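Skonumby Clothing Swap
Minutes of the October meeting

Present: Jacobus Mthembu (chair), Corina Zürcher (minutes), members as signed in. Started 14 minutes late.

1. Last minutes
Accepted. The chair noted that three of the actions in them were also in the minutes before that.

2. Children's clothing
Mr. Mthembu asked why children's items still take longer to sort than everything else combined. Ms. Zürcher said ruffles. The flowered piece on the sorting table was taken up as a typical case. It has a white lining, and with the lining showing it is slow work to find the front. 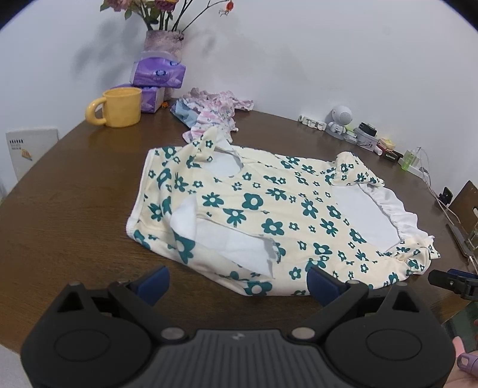
Item 2: flowered child's garment with white lining, more clothing behind.

A proposal to fold every child's garment in thirds before it goes on the rail was put forward. The chair doubted that thirds would survive the first ruffle. Carried anyway, on trial until the next swap.

3. The Stonel labels
The sample pack came to 20 labels. Two members had tried them and disagreed about whether they stick to cotton. Mr. Mthembu would like to see one stay on before any money is spent. The Moser quote for up to 3,000 was left on the table.

4. The table
Ms. Zürcher asked again that the sorting table be used for sorting. The back edge now holds a vase of flowers, tissues, an astronaut figurine and a decorated tin. The members who spoke for the flowers were heard. The chair was not persuaded that the astronaut helps anybody fold.

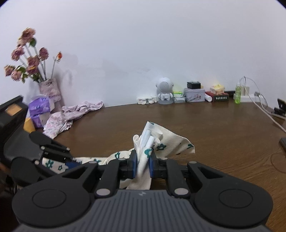
Item 4: flowered cloth at the sorting table, back edge as discussed.

Agreed: flowers stay, small items go on the shelf. Ms. Zürcher asked that it be recorded that this was also agreed in the spring.

5. Other business
Grotov hangers: no reply to our second letter. The chair does not expect one.

Closed at 8:20 p.m.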